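Filed under: Home & Habits, Slow Living

I have been trying since July to do the washing on one day a week, and I'm pleased to say it has mostly stuck (mostly!). Saturday is the day now. My gran did hers on a fixed day all her life and I used to think it was terribly old-fashioned, but there is something lovely about a whole week with no damp socks on the radiators.

The trick, for me, has been sorting as I go, and washing far more at 30 than I ever used to. Towels still get a hotter wash, and I won't be talked out of it. 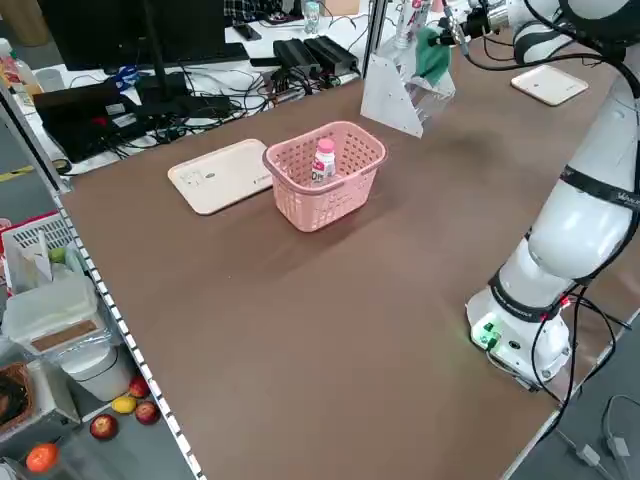

Rania Tawfik wrote to me after my last post that she gave up on a single wash day within 3 weeks, as the drying beat her every time, and that a little load each evening suits her flat much better. I do see her point. We have a line in the garden and I forget what a luxury that is, especially when the wind comes up the hill from Pludton and everything is dry by lunch.

Anyway, the ironing is another matter entirely, and I've been putting that off with great dedication and a lot of tea.

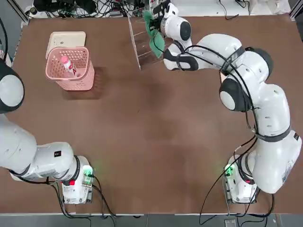

The big brown table.

Next time, pegs, and why I've gone back to the old sort.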